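Gilix Community Help
Home and Workshop > Storage and tidying

Best way to sort a big box of black power leads?

Posted by ostero_bench, 4 December 2025

I look after the kit for a shared workroom and have ended up in charge of the cables. There are 100 of them going by the old stock sheet, though I doubt the sheet is right. They are nearly all black and most have no label. For years they have gone into one cardboard box, and whoever needs a lead pulls at an end until something comes free.

My plan is to go through them one at a time and coil each into a second box. I have a table with a green cloth over the back half and bare white top at the front, so there is room to work.

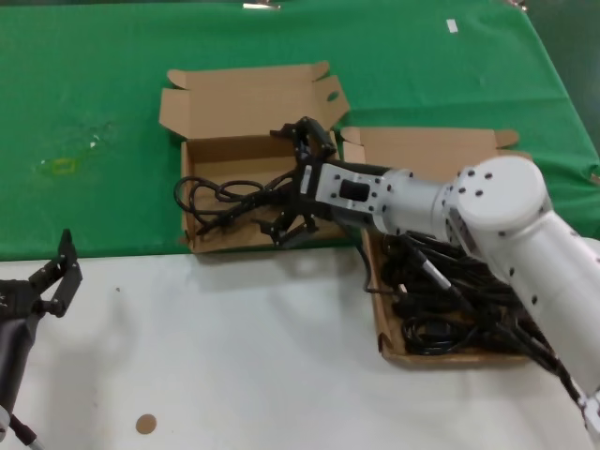 I would like to get this right before I spend an afternoon on it. What I want to know is whether it is better to untangle the whole lot first and sort afterwards, or to pull one out, coil it and move on. Also, do coils stay put in an open box without ties? I have 40 reusable ties from Komska and would prefer not to buy more. The boxes are ordinary brown card with fold-over lids and a hole in the flap. They were free, and I would like to keep using them if they are up to it.

The leads have to be found quickly by people who don't know one from another, so a very clever system is no good to me.

makori_mender

Pull one, coil it, move on. If you try to untangle the whole heap first you end up with loose leads all over the table, and they tangle again while you are looking for somewhere to put them.

Start from a plug and not from the middle. Hold the plug in one hand and feed the lead back through the pile, going under and over the others as you need to. Don't tug. If it won't come, put it down and try a different plug — the one on top of the heap is usually the least trapped. After the first 10 or so the rest get a lot easier.

For coiling, make loops as wide as a dinner plate and let the lead turn slightly in your fingers as you go. If you wrap it tightly round your hand and elbow it gets a twist in it and springs open as soon as you let go. Small tight loops are also hard on the lead where it meets the plug.

On ties, no, loose coils do not stay put. They are all right while there are one or two in the box. Once someone reaches in for the bottom one they catch on each other and you have the same heap in a new box. I would use the ties you have on the long leads and put the short ones in paper bags or cardboard tubes. Kitchen roll tubes are fine.

Check each lead as you handle it. Anything with a cracked plug, a nick in the outer cover or a bent pin goes in a separate pile and does not go back. It is much easier to do that now than later.

The boxes will do if they are kept shallow. You want one layer of coils, two at most, so that everything can be seen with the lid back.
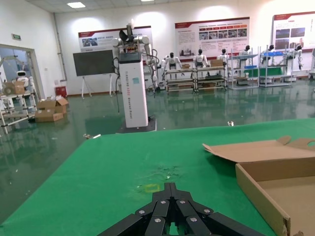 komska_shelf disagrees with the one-layer rule and says it wastes a shelf. In a deep box you can stand the coils on edge like records, with a strip of card between each kind, and take one out without touching the others. That only works if they are all tied.

I have tried standing them up and it was fine for the thick leads. The thin ones flopped over. If you have the shelf space I would still go flat, but it is a fair point for anyone short of room.

Labels matter more than the box. A bit of masking tape folded round the lead near the plug, with the length and what it fits, is enough. Write it before you fold it. Put the same words on the front of the box in thick pen, where they can be read with the lid open or shut. 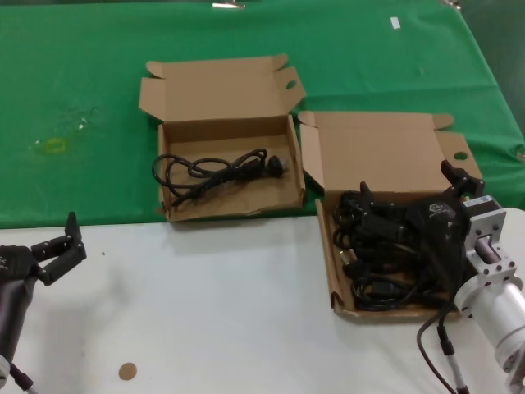

Last thing, decide how many you need to keep. We did ours in June and had far more of the ordinary mains kind than we had things to plug them into. We kept 2 spares of each length and sent the rest for recycling.

greyflex

just chuck them all and buy white ones, at least you can see them against the desk

ostero_bench

Thanks. I will do the pull-one-and-coil method and go flat to begin with. White ones are not in the budget. Does masking tape leave glue on the lead after a year or so, or is it better to use paper tags on string?

makori_mender

It does a bit if it sits near a radiator. Tags are fine, they just come off more often.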